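Zirketti Community Help > Coaching and Team Staff > Changing coaches in the middle of a season

Our defensive coach leaves in the middle of season, how to divide his work?

Posted by Dritance

Hello to all. I am head coach of a small amateur American football club, adult men, second level of our regional league. Our defensive coach informed us in September that he must stop. It is a family matter and he needs to move to another city, so there is no bad feeling between us. He was with the club for three seasons and the complete defense was built by him: the playbook, the names of the calls, the hand signals, the practice plan, everything.

We have five games left to play. I have two assistants on the defensive side. One coaches the linemen and is very experienced, but he doesn't like to speak in front of the whole group. The other coaches the cornerbacks and safeties. He is young, he has much energy, and the players like him, but he never called a game. I myself come from offense. I understand defense enough to see when it is wrong but not enough to correct it in ten seconds between plays.

My questions are these.

First, is it better to give the whole job to one of the two assistants, or to divide it? I was thinking that the line coach prepares the plan during the week and the young one makes the calls in the game. But I am afraid that in the moment of difficulty they will look at each other and the call will come too late.

Second, how much of the playbook should we keep? The defensive playbook has 90 calls if I count all the variations. I think even the old coach did not use all of them. The players say they know it, but on film I see that in some calls two or three of them are always late to their place.

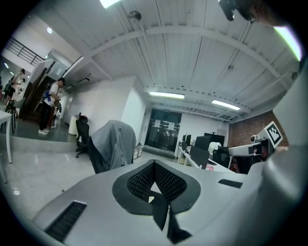
Third, when and how should I inform the players? At this moment only the staff and the captains know. Practice is in the evening at 7:30 and many players come directly from work, some arrive after the warm-up. I don't want that half of the team hears it from me and the other half hears it in the parking lot with some changes in the story.

I should say also that we don't have money to bring a coach from outside. The budget for this season is already used for the buses and the field rent. And we cannot move practices, because the field is shared with a soccer club and they are very strict with the hours.

I read some articles about this subject but they are all about college or professional teams, where they have a full staff and a person who is waiting for the job. For us it is different. If you were in the same situation in a small club, please tell me what you did and also what you would not do again. Thank you in advance and sorry for the long text.

Meesuk

We had this case four years ago, only that our coach left two days before a game, so you are in a better position than we were.

On the first point, I would strongly advise you to have one voice on game day. You may divide the preparation in as many parts as you like, but in the game one person makes the call and the other persons give him information. We tried it with two voices in the first game, one for running downs and one for passing downs. On paper this looks logical. In reality, second down with six yards to go is neither one nor the other, and we used two time-outs in the first half only because no call arrived on the field. After that game we changed it.

Which one of your assistants? I would ask them separately. The question is not who knows more. Ask each one: "If I give this to the other man, can you work under him until the end of the season?" Their answers will help you more than any comparison of their knowledge. In our case the older coach said immediately that he preferred not to have it, and he was relieved that somebody asked him.

If the young one takes the calls, make the work smaller for him. Before each game he and the line coach should sit together and write a sheet with the first calls for every situation. First down, second and long, second and short, third and long, third and short, near the goal line, last two minutes. Two or three calls for each one, not more. Then in the game he is choosing from a short list and he is not searching in his memory. Our sheet had 14 calls in the first game and we finished the season with a few more than that. We gave up more points than before in the first game and about the same as before in the others. I cannot promise you will have the same.

For the playbook, please do not change the names. This was our biggest mistake. The new man wanted to use words that he knew from his former club, and for two weeks our linebackers were translating in their heads. If a call stays, its name and its signal stay too. Later, in winter, he can change everything.

A practical point that we forgot completely: ask the coach who leaves for all his material now, while he is still near. Not only the playbook. Ask for the practice plans, the film access, the notes about opponents you will meet a second time, and the list of who replaces whom when a player is injured. This last one was only in the head of our coach and we had to call him by telephone at halftime.

About telling the players, do it one time, at the end of practice and not at the start. At the end everybody is there, also the ones who come late. Let the coach who is leaving speak first if he wishes it. Then you say who has the job from now on. If you tell them that he goes but you don't tell them who comes, they will fill the empty place with their own ideas during the same night. For the players who miss that practice, call them the same evening, before they read it in the group chat.

I would also think about your own role. You write that you come from offense. If you call the offensive plays yourself, then you cannot help the young coach during the game, because when his unit comes off the field yours goes on. Maybe your quarterback coach can call the plays in one or two series, so you have five minutes to stand next to the defense and be calm. My players told me afterward that it helped them to see me there, although I said almost nothing of value.
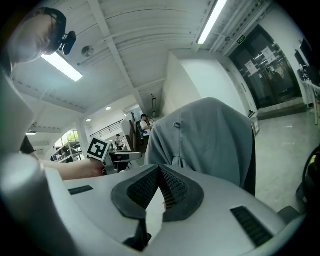

Zurkix writes that he agrees with one voice for the calls, but he would go further with cutting the playbook. I am the same Zurkix and I put it first in one line for the people who don't read until the end :)

I am not a coach, I played safety for a long time and I had three different defensive coaches in this time, one of them changed in the middle of season like yours. So this is only from the player side.

What was hard for us was not the new man. It was that for some weeks we didn't know which things were still valid. For example the old coach wanted the corner to always follow the motion, and the new one didn't care. Nobody told us it changed, so one of us followed and the other stayed, and the receiver was alone. So make a meeting only for this, with the rules that stay and the rules that stop. It can be 15 minutes. Paper is good, people keep it in the bag.

Also I think the captains of defense can take more than you expect. Our middle linebacker got permission to change the call on the field if he saw something clearly wrong. Two times he was right, one time it was a touchdown against us, and the coach didn't shout at him for it. After this we played more free.

I don't agree with waiting until the end of practice. Players feel when something is strange, and the captains already know, so probably more people know than you think. I would send a message that everybody must be there at 7:30 and say it before the warm-up. But this depends on your team.

Dritance

Thank you very much, both of you. I asked the two assistants separately as Meesuk suggested. The line coach doesn't want the game calls and he said it before I finished my sentence, so the young one will take it, with the line coach standing beside him to give the information about the front.

I will speak to the team at the end of practice. With all respect to Zurkix, we have always four or five persons who are stuck in traffic and I cannot change this with a message. But the meeting about which rules stay and which stop, I will do it this week, and on paper.

One more small thing if somebody still reads. We dress 11 starters on defense and three of them play also on offense. For these three the meeting time is a problem because both units meet at the same hour. Did you separate the meetings or did you choose one unit for them?

Meesuk

We separated them. Defense met before practice and offense met after, each one short. The players with two jobs complained for one week about the long evening. If you cannot get the room after practice, then let them sit with the defense until the new caller has two games behind him, and give them the offensive plan in writing.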